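Handling Appeals Against a Rejection
An interview with the managing editor of the Gilchrist journals
1 July 2026

Most authors who get a rejection letter move on to another journal. A few write back and ask the editor to think again. The managing editor who looks after appeals for the Gilchrist list has been reading those letters for nine years, and agreed to talk about them on the condition that the titles of individual papers stay out of it.

Last year the list received 1,139 submissions. Of the authors who were turned down, 66 appealed. "People expect the number to be higher," the editor said. "Most authors are disappointed for a day or two and then they reformat the paper. The ones who write to us either have a real point or they wrote the same evening the decision went out. You can usually tell which from the first line."

A real point, in the editor's view, is something that can be checked. A reviewer may have said a control was missing when it is in the supplement, or may have read the wrong version of a table. "If you tell me the page and the line, I can look at it in five minutes. If you tell me the reviewer isn't an expert, I have nothing to look at. I picked that reviewer, and I had a reason."

Gilchrist asks that appeals come as one letter, sent through the submission system and not to the editor's own email. There is a limit of 1478 words, which authors often ask about. The editor laughed at the question. "That was the length of the longest letter we had upheld at the time somebody wrote the policy. It went in as the limit and it has never been changed."

Once a letter is logged, it goes to an editor who had no part in the first decision. That person reads the paper, the reports and the appeal, in that order. Sometimes a new reviewer is brought in. The target is 40 days, and the office missed it several times in November, when two editors were out and the Plerkari system was being moved to a new server. "We should have told those authors earlier. They were left looking at a status page that said 'with editor' and meant very little."

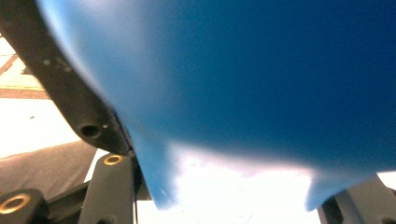
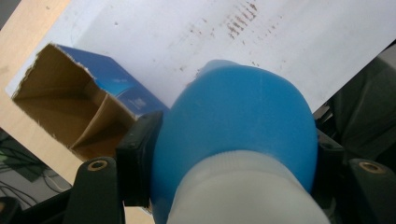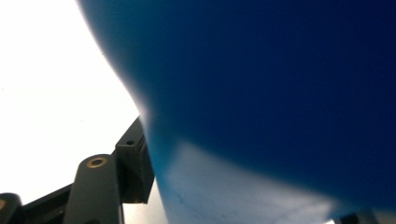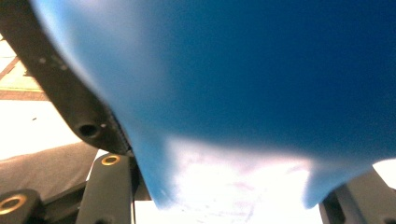
Drultum sees the appeals stage differently, and argued in an email after reading a draft of this article that a second editor from the same journal is still an insider, and that appeals ought to go to someone on another title altogether. The managing editor has heard this before and partly agrees. "For a dispute over conduct, yes, send it outside. For a dispute over whether the statistics hold up, I want someone who knows the field, and on a small list that person is usually down the hall."

What about the tone of the letters? The editor said an angry one is read as carefully as a polite one, but it takes longer to find the argument in it. "I print those out and cross through everything that's about feelings. What's left might be two good sentences. Then I deal with the two sentences."

Authors are also asked not to submit the paper anywhere else while an appeal is open. Some do, and the office finds out when the other journal invites one of the same reviewers. In that case the appeal is closed with no further reading.

A successful appeal does not mean the paper is accepted. It goes back into review, often with the same revisions requested. "I put that in bold in the reply and people still write to ask when they'll get proofs," the editor said.

The Gilchrist appeals policy is listed under author guidelines, after the section on preprints.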